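4 Setting the Water Hardness and Filling the Salt Container

The Mirkell 2 water softener is delivered with the hardness control at its lowest position. Set the control to match the local water supply before the first regeneration. The hardness value can be obtained from the water supplier or measured with the test strip in the accessory bag.

4.1 Before you start

Close the inlet valve and open the bypass. Check that the drain hose runs downhill over its full length and ends above the rim of the floor drain. A hose that ends below the rim can draw waste water back into the unit.

CAUTION: Do not connect the unit to a hot water line. Damage caused by hot water is not covered by the warranty.

4.2 Measuring the hardness

1. Run the cold tap for one minute.
2. Fill a clean glass from the same tap.
3. Dip the test strip in the water for one second and shake off the excess.
4. Wait one minute, then compare the strip with the color chart on the inside of the service door.
5. Write the value on the label next to the chart.

NOTE: Homes supplied from a private well should repeat the measurement in October and again in spring. Well water can change with the season.

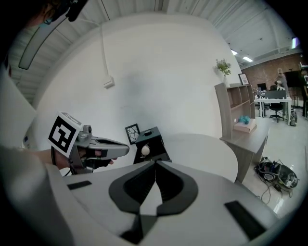
Page last changed: August 24, 2024

4.3 Entering the value

1. Plug in the power adapter. The display shows the firmware version and then the time.
2. Set the time with the arrow keys. Press OK.
3. Hold MENU until HARD appears.
4. Enter the value from the label. Press OK.
5. Select the regeneration time. The factory setting is 2:00 a.m.

If no key is pressed for 100 seconds, the display returns to the time and unsaved values are lost. Start again from step 3.

4.4 Filling the salt container

Use tablet salt intended for water softeners. Ceseck and Bakalis tablets are both suitable. Table salt, road salt and block salt must not be used.

1. Lift the lid and remove the packing ring.
2. Check that the float moves freely in its tube.
3. Pour in salt up to the upper line. Keep the float tube covered.
4. Wipe any salt off the rim and close the lid.

CAUTION: Salt dust attacks bare metal. Do not store open bags next to the unit or next to a boiler.

4.5 First regeneration

1. Open the inlet valve slowly, then close the bypass.
2. Check all connections for leaks.
3. Hold REGEN until the valve motor starts.
4. Leave the unit powered until the display shows the time again.

Water drawn during regeneration is not softened. If the display shows E2, the drain hose is blocked or kinked. Clear the hose and repeat step 3. For units fitted with the Rurnau valve head, see section 7 for the full list of error codes.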